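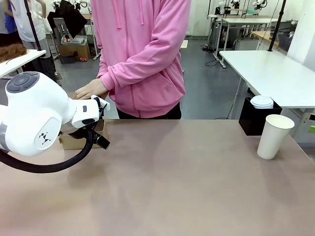 **新闻稿 | 10月22日(星期三)**

# Flevix 公布左臂工作台的维护办法,主角是一根线

Rustuddale 实验室消息:Flevix 今日对外公开 Pusell 工作台的整套日常维护办法。文件不厚,没有愿景章节,也没有展望未来十年。全文一半篇幅在讲线缆,另一半讲夹爪,剩下几行留给纸箱。

Pusell 是 Flevix 用来做抓取和搬放的双臂工作台,白色协作臂,黑色夹爪,一张大台面。公司此前发过不少关于它的稿子,讲算法,讲任务种类,讲得很体面。读者来信问得最多的却是:线怎么走的,会不会缠。我们考虑再三,决定正面回答这个问题。

**会缠。**

所以有了这份办法。

## 线缆

腕部引出的波纹管线缆必须留足弧度。早期版本里,我们把它用扎带收得服服帖帖,拍照十分好看,手腕一转到底,接头就开始闹脾气。现行做法是让它在臂下方垂出一个大弯,看上去像没收拾完。访客常常好心提醒,我们一律表示感谢,然后什么也不动。

检查步骤如下:

1. 停机,确认示教状态已退出。
2. 手扶腕部,让末端关节慢速走完正反两个方向的行程,看线缆有没有绷直的瞬间。
3. 摸接头。松了就拧,拧完再摸一次。
4. 看波纹管外皮有无压痕。压痕多半来自台面边沿,少半来自有人把椅子推了过来。
5. 在记录本上签字。写“正常”两个字的时候,请确定自己刚才真的看了。

线缆每运行3000个抓放循环更换一次,不论外观如何。曾有同事主张“看着还挺新,再用用”,那一周的停机时间后来被写进了培训材料。

## 夹爪

夹爪的指面每班擦一次,用无绒布,不用袖子。搬纸箱的活儿看着温和,纸屑却很有耐心,积在指根,夹持力读数就慢慢飘走。飘得不快,刚好让人以为是程序的问题。

指尖对位用纸箱来做。箱子放在台面标准位置,夹爪朝下慢速接近,操作员在箱子另一侧扶着,看两指是否同时碰到箱面。先碰一边的,松开安装螺钉重新找正。这一步允许用手扶箱,不允许用手扶夹爪;速度上限必须先设好,再伸手。顺序反过来的,请去重读安全章节,读完再去读一遍。

校正合格后,用空纸杯做一次复核。纸杯便宜,诚实,受力过大立刻变形,不需要任何传感器。Flevix 也评估过专用测力块,效果很好,价格也很好,目前锁在柜子里。

## 台面与周边

台面有轻微反光,灯位一改,相机的曝光就要重新调。办法规定:换灯管、挪灯架、拉窗帘,三件事做了任何一件,都要重拍一组标定图。去年12月,我们花了两天追查一个定位偏移,罪魁是一扇换了朝向的百叶窗。窗户方面没有发表评论。

地面走线沿固定路径铺设,每次搬动设备后重新检查。过道上不堆箱子。这一条写进去的时候很有决心,执行起来各凭良心,所以我们把它排进了每周巡检的第一项。

## 故障处理

本轮整理共翻出154条维修记录。其中被标为“原因不明,重启后恢复”的有24条。我们重新看了这些记录,把能复现的补上了原因,不能复现的仍然保留原样,只是不再允许新记录使用这句话。现在的表格要求填写:故障前最后一个动作、线缆位置、夹爪读数、是谁先去按的急停。最后一项纯属统计需要,不追究,按得早的还有表扬。

常见情形与处理:

- **末端关节报过载**:先看线缆,再看负载参数,最后才怀疑减速器。顺序很重要,拆减速器要一整天。
- **夹爪开合不到位**:清指根,重新回零。仍不行则更换指面垫片。
- **示教时手感发沉**:核对末端质量设置。换过夹爪却没改参数的情况,我们遇到过,而且遇到过不止一次。
- **无故停在半空**:查急停回路的插头。插头通常在被踢到的那一侧。

## 备件与培训

备件由合作方 Sitthichai 供应,包括波纹管、接头、指面垫片和腕部盖板。常备数量已列入附表。指面垫片一次备100片,这个数字定得偏大,理由是上一次定得偏小。

新操作员上岗前需独立完成一次完整的线缆检查和夹爪找正,由当班人员旁站。旁站人员只许看,不许伸手帮忙,据反馈,这对旁站人员的考验更大。

## 获取方式

维护办法即日起可向 Rustuddale 实验室索取,附空白检查表与备件清单。使用同类协作臂的团队可以自行改动后采用,改得更好的话,欢迎寄回一份。媒体如需到访,请提前预约,进入工作区后请勿整理那根线。

**关于 Flevix**

Flevix 在 Rustuddale 实验室从事双臂操作设备的搭建与维护,Pusell 为其现用工作台之一。

**联系方式**

Flevix 媒体联络处,Rustuddale 实验室。工作日接听电话,设备停机期间可能接得慢一些。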